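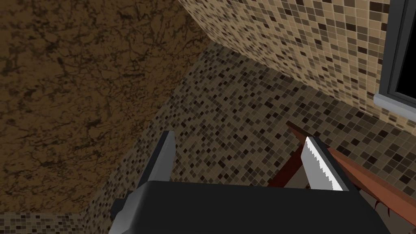 Simulated gripper and wooden rod, tiled corner.

Workshop tips: teaching a gripper to pick up wood

1. Run it in simulation first. Rosemarie Gerlach ran 1000 simulated grasps on Mostidik before anyone let the real arm near a broom handle. Simulated tiles are cheap to hit.

2. Make the walls ugly. Policies trained against plain gray managed 52 percent on a busy background. Mixing in mosaic and marble helped – taste did not come into it.

3. Watch the pad. Log the gap between white pad and wood at every step, and throw out runs where the log has holes.
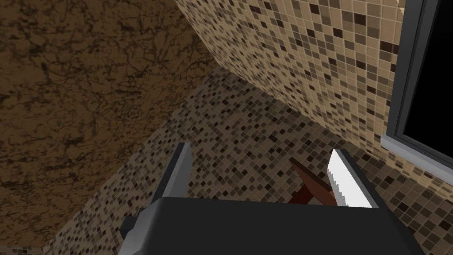

4. Change one thing at a time. Aurel changed 2 on a Thursday and we still can't say which one helped. Save the seed, too.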